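Filed under: Lab diary / Simulation / Grumbling

April 26, 2025

Sixty runs today, all in the simulated flat, and the Gromeo policy has still not earned its supper. The idea, which sounded so grand in March, is to train on wrist and body views together and then take one away at random, to see which the robot misses more. We call this the Chu test. The answer so far is that it misses whichever one I bet on it ignoring.

I spent the morning on wrist views. An awful lot of what the hand sees is plain grey-green, and we ask it to make decisions on that.

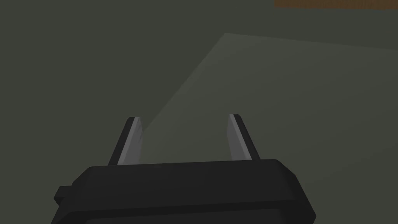

Ukidon thinks the dropout rate is far too high and that I am measuring how well a policy guesses, which any coin could tell me for less electricity. Fair. I put it down from 90 per cent to 35 and started again, in a mood.

Hallway next. The body view comes out badly tilted and I have stopped turning my head to match. The policy has never minded the slant. Doors are another matter, and our scores sag wherever one stands open near an arm. 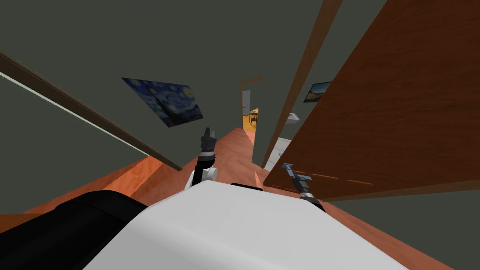 Corridor, right gripper at the foot of the open door.

With the lower rate the body view matters more than the wrist for getting about, and I wrote that down quickly before it could change. Then I looked at the living room set, where the two are level, and wrote that down more slowly. 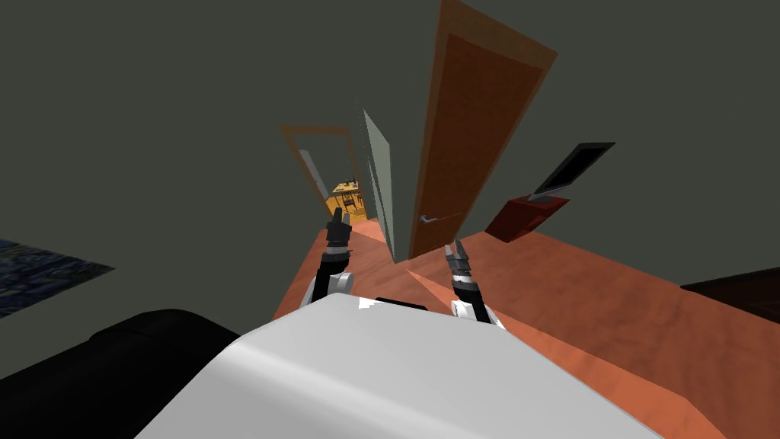 Both arms forward, television on its red cabinet over to the right.

Back to the wrist after tea. When there is something at the side of the view, the scores pick up. Tomorrow I'll sort the frames by how much clutter is in them, all 1195, and find out if that holds.

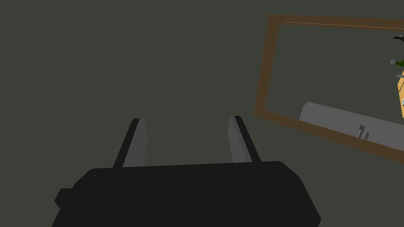 Page last modified: 26/04/2025, 22:14

Added later: sorted a handful before bed. It holds, mostly. Ukidon is being gracious, and I find that harder to bear.

Recent entries
- Cloltanus crashes again, with feeling
- What the Chu test does and doesn't test
- Seeds I have regretted
- Moving Gromeo to the new machine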